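**Equipment planner, part-time, Sriwong workshop**

Javitz wants to buy its first robot arm, and we need someone to tell us whether we should. The sales deck from Brolora says the arm pays for itself in 13 months. I have read it twice and still can't find the line for fixtures, spare grippers or the hours people spend reteaching positions after a part changes.

You would spend 640 paid hours on this. Expect to question every quote, sit through demos and put together a budget that includes the dull stuff — guarding, training, floor space, service calls. 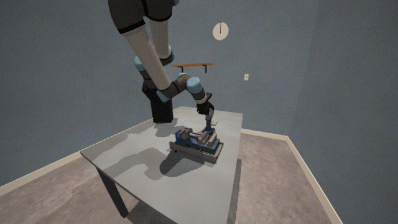
We have been sold things before. The Trelodden feeder was supposed to run 86 percent of the shift and has never come close, so please don't apply if your plan is to copy supplier numbers into a spreadsheet. Simulated cycle times are fine as a starting point. We'll want to know what you'd test on real parts before we sign.

You should have bought or run shop equipment yourself. A degree is optional. "Don't buy it" is an acceptable final report, and the pay is the same.

Send a resume and one page on a purchase you regret to Chutima Khunthong. Jirayu Noiphan and I will do the interviews in October.

Samran Saengthong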